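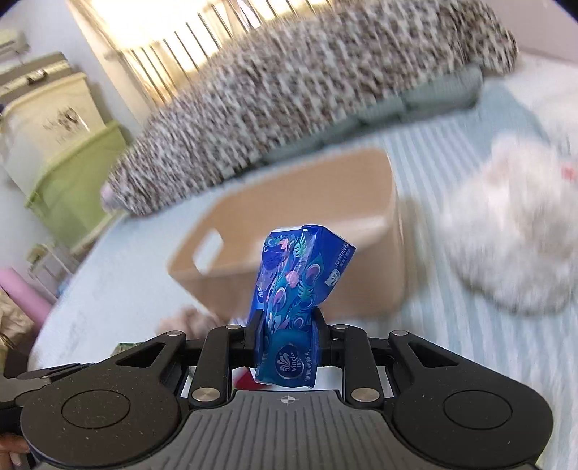

Lemdale, February

Handout 4: Care of the hand-held grippers, Umov station
Flurnell evening course, Liu workshop, room 21

In the last meeting we spoke about calibration. Today we go one step back and look at the mechanical part, which many of you skip when you prepare the pair for a session of packing small objects. Please read the handout before you touch the tools. The practical part is graded together with the log sheet.

1. Before the session

Put both grippers on the bench with the grooved plate up. Close each one slowly by hand and let it open again. The two fingers must meet along their whole length. If one finger arrives earlier than the other, write it in the log and do not start.

Then look at the pins. On each side the large pin at the inner base carries most of the load, and the small ones at the upper joints carry less but work loose sooner. Hold the outer arm with one hand and move the finger gently sideways with the other. A very small movement is normal. If you hear a click, the pin needs to be seated again (see part 3).

Wipe the black housings with a dry cloth. Dust on the housing does no harm by itself, but it moves into the joints.

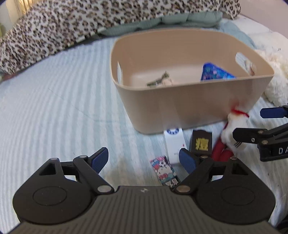
2. During the session

The usual exercise is bin packing on a soft surface. A soft surface is more difficult than the bench, for the bin can tilt when you lean a finger on its rim. Keep the fingers inside the rim when you release, and open them only as wide as the object asks. Small flat boxes should be taken from the narrow side.

When two grippers work near one bin, agree first who enters and who waits. Most of the bent fingers in our repair box come from two tools that met over the same bin. After a hit, stop and repeat the closing check from part 1, also if nothing looks wrong.

Bags and tissue packets need a light pinch. The filling of a bag moves under the pads, so students press harder and harder until the linkage is at its end position. Please learn to feel this end position and stay a little before it. Pads that are pressed there for a long time become shiny and must be changed earlier.

Write the number of closings in the log after every session. The left tool of the pair has now 2432 in the log, and the right one has fewer, because it was out for repair in the autumn.

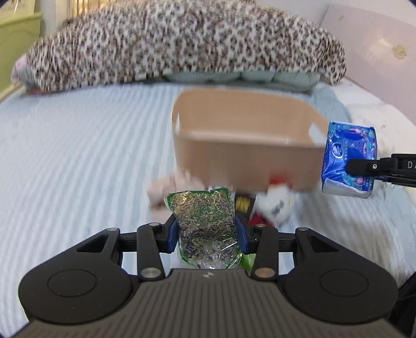

3. After the session and small repairs

Pads: we change them after 700 closings, or earlier when the texture is worn. Always change the two pads of one gripper together. Old glue is taken off with a plastic scraper, never with a knife. After gluing, leave the fingers open overnight.

Loose pin: support the arm on the wooden block, press the pin back by hand and tighten it until the click is gone. If the finger now moves heavily, you have tightened too much. Turn back a little and test again. No oil on the joints, please.

Calibration after repair: repeat all of Handout 3. It is not enough to check only the zero position.

4. To hand in

One log sheet per pair, with the closing check, the pin check and the count of closings. Last term we received 71 sheets and on nearly 21 of them the pin check was empty. An empty field is counted as not done.

Spare pads and pins are in the drawer under the bench. Write down what you take.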